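Print this page | E-mail this article

Waltetti Quartet Tuner and Drone Unit
Reviewed by Noel Umali
April

The Waltetti is a desktop tuner and drone generator meant for small groups of like instruments: cello quartets, saxophone choirs, guitar ensembles. It takes six clip-on pickups, each on its own cable, and shows the pitch deviation of every player on one screen. I used it over 12 rehearsals, mostly with low strings.

Setup is quick. Each pickup is assigned to a channel by plugging it in and holding the channel button until the light goes green. The unit stores 16 presets, which cover reference pitch, temperament and drone note. Equal temperament and two meantone variants are supplied. Others can be entered by hand in cents, and the menu for this is slow, with one value per page and no way to copy a row.

Tracking is good from the open C of the cello upwards. Below that, the reading wanders for the first part of the note and then settles. Pizzicato is read correctly only if the string is left to ring. The screen refreshes fast enough to show vibrato width, although players tend to watch it too closely. We turned it to face the wall for anything above a slow tempo.
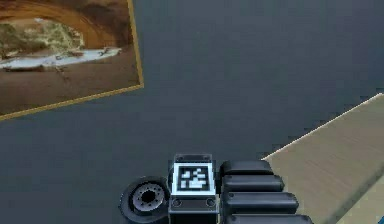

Framed coastal view with rock arch.

The drone is less convincing. There are 3 tone settings, and only the one marked "reed" has enough upper partials to tune fifths against. The built-in speaker rattles at high volume. A line output is fitted and should be used wherever there is an amplifier to hand.

For comparison I had the older Rallix unit, which takes fewer pickups but has a better speaker and a proper dial for reference pitch. The Rallix also remembers its last setting after being switched off. The Waltetti returns to preset one every time.

The case is solid and the clips hold without marking varnish. The cables are too short for a normal semicircle of chairs, and extensions are sold separately. Skovilard leads fit the sockets and cost less.

Recommended for groups working on intonation in close unison writing. Soloists will not need it.

Contact us | Copyright Lui Music Review | Back to top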